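3.2 Where the spoons go: shared drawers and the drift of household order

Most writing on domestic order treats the home as if one mind arranged it. The classic kitchen studies of the last century measured the steps between stove and sink and moved the stove. They had little to say about what happens when a second adult, with views of his own, comes home and puts the colander somewhere else. Our interest in this section is in that second adult, and in the slow, mostly silent bargaining by which objects in a shared home come to have places at all.

We use the word "seat" for a spot where an object is expected by at least one member of the household. An object may have several seats, and the trouble usually starts there. Scissors are the standard case. In the Sundness households we recorded 21 disputes over scissors during the study period, and in 4 of them the parties later agreed that there had been two pairs all along. We have not tried to model this.

The interviews followed the form set out in Section 2. Each adult was asked separately to name the seat of every item on a fixed list, then to guess what the other adults in the home would say. Agreement was high for items used every day and, to our surprise, for items used once a year. The turkey pan has a firm place in the American and European mind alike. The weak region lies between the two, among things wanted every few weeks: tape, batteries, the good flashlight, the small screwdriver for glasses. These we call middle items, and they account for nearly all the bad feeling in our transcripts.

Pimentel's earlier work in Nogueira described middle items as "homeless," a term we avoid here on the grounds that most of them have too many homes. One respondent, a retired piano tuner, gave five seats for a single tape measure and defended each. His wife gave one, which was "wherever he left it." Both answers were coded as valid. Tiedemann argued at the coding stage that the second was a theory of location and should be scored higher, and a footnote to this effect was drafted and then removed.

A second finding concerns surfaces. Flat, open surfaces at waist height attract objects in proportion to how near they are to a door, and once three unlike things have come to rest on such a surface, a fourth is accepted without comment. Respondents spoke of these surfaces in the passive voice. Things "got put" on the hall table. Mail "ended up" there. Only when we asked about clearing did people reappear as the subjects of sentences, and then nearly always in the first person, whoever was speaking.
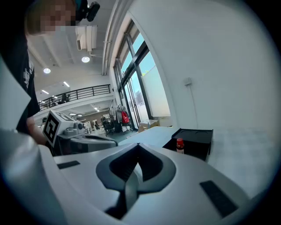
Caltelcombe, March 2018
Figure 6. White and gray equipment, with a black-and-white square marker on the front face of a cube.

The fieldwork in Caltelcombe was meant to repeat the Sundness interviews and ended up as something looser. The houses are older there, the closets shallow, and several families share a back hall with the family next door. Under these conditions the list method broke down on the first morning. Asked for the seat of the broom, one woman pointed through the wall. It was kept next door, by long custom, and her neighbors' stepladder was kept with her. Neither household thought of this as lending. When we asked who owned the broom, there was a pause in both kitchens, and we withdrew the question.

We therefore changed the unit of study from the household to what we call the reach: the set of people who may take an object without asking. A reach may be smaller than a household, as any parent of teenagers knows from the matter of phone chargers, or larger, as with the broom. Recasting the Sundness data in this way explains a good deal of what had looked like noise. Of the 91 seat conflicts coded as unresolved in our first pass, most involved two people with different ideas of the reach and identical ideas of the seat. They knew perfectly well where the tape was. They disagreed on whether the other person should have had it.

This bears on the advice literature, which we read in full so that others need not. The Mollasel method, popular in both towns, asks the reader to give every object one place and to label it. We visited homes that had done so. The labels were admired, and in several cases they were the neatest thing in the cupboard. What they recorded was the opinion of whoever had bought the label maker. Objects went on moving beneath them. In one pantry the shelf marked RICE held rice, string, and a bicycle pump, and the man of the house, asked for the seat of the pump, said "with the rice" as if no other answer could be given. His daughter said the same. By our measure this was perfect agreement, and the label had played a part in it, though perhaps not the part its makers had in mind.

Labels do seem to help new arrivals. House guests, grown children back for July, and babysitters all found middle items faster in labeled homes, provided they believed the labels. Those who had visited before did not believe them, and went straight to the drawer by the phone.

A word on that drawer. Every home we entered had one, and every family introduced it with an apology. It was called the junk drawer, the everything drawer, and in one case "Gary." We had planned to exclude it as unstructured. Yet when we ran the paired interviews on its contents alone, adults agreed on what was in it better than they agreed on the contents of any labeled shelf. They could not say where in the drawer a thing was, and saw no need to. The drawer works as a single seat with a very wide reach, and its disorder costs a few seconds of stirring. We return to the stirring in Section 4.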